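Chapter 9
Textiles in the Home: Choosing, Using, and Caring for Household Cloth

In this chapter
Fiber content and what it tells you
Woven and printed patterns
Measuring for tables, beds, and windows
Reading a care label
Stains, washing, and storage

Key terms
fiber, yarn, weave, gingham, ground, border, drop, colorfast, hem allowance

Most homes hold far more cloth than their owners suppose. Sheets, towels, curtains, cushion covers, dishcloths, and table linens are all bought, washed, stored, and replaced, usually without much planning. Clothing was the subject of Chapters 6 through 8. The same fibers come up again here, but the demands placed on them are different. A shirt has to move with the body. A curtain has to hang in sunlight for years, and a tablecloth has to lie flat and take spills.

The first question to ask about any household textile is what it is made of. Cotton absorbs water well and can be washed hot, but it wrinkles and may shrink. Linen is strong and cool to the touch, and it creases sharply. Polyester dries fast and keeps its shape, though oily stains can be hard to remove from it. Many table and bed fabrics are blends. A cloth labeled 51 percent cotton and 49 percent polyester will wrinkle less than pure cotton and dry faster, and it will absorb somewhat less.

The second question is how the pattern was made. In a woven pattern, the design comes from yarns that were dyed before weaving. True gingham is made this way, with colored and white yarns crossing in a plain weave, so the checks look the same on both sides. In a printed pattern, color is applied to the surface after the cloth is woven, and the back is usually paler. Printing costs less and allows pictures and lettering, which would be slow and expensive to weave. A printed cloth may also imitate a woven one.

The Brendwood unit in Section 9.2 follows one household as it replaces the linens in a small kitchen and dining area. You will compare two fabrics sold under the trade names Oltano and Brunton, work out the yardage needed for each, and decide which is the better buy over three years of weekly washing. Have a tape measure and a calculator ready before you begin. 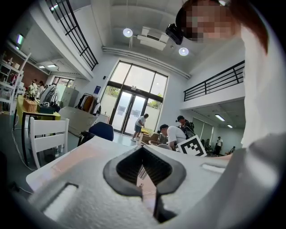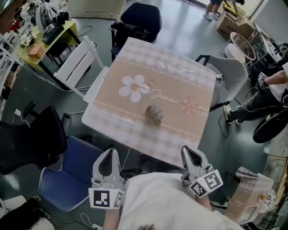
Size matters as much as fabric when you choose a table covering. The part that hangs over the edge is called the drop, and for everyday meals a drop of 9 inches is comfortable. To find the size you need, measure the tabletop, add the drop twice to the length and twice to the width, and then add the hem allowance if you are sewing the cloth yourself. Think about the design at the same time. The gingham cloth on the square table has a wide tan band across the middle, with a large daisy and the word "Jasmine" on it. A band of this kind has a clear direction, and it looks best when it is centered and runs parallel to two sides of the table. An all-over check is more forgiving and can be shifted to hide a worn spot. If you buy yardage with a band or border, check how often the design repeats before the cloth is cut.

Before you read on

1. Choose one textile in your home that is more than two years old. Find the care label and copy down the fiber content.

2. Look at both sides of the cloth. Decide whether the pattern is woven or printed, and write down how you can tell.

3. Measure a table and calculate the size of cloth it would need with a drop of 9 inches.

Keep your answers. They will be used in the activity at the end of Section 9.1, Fibers and Fabrics for the Home.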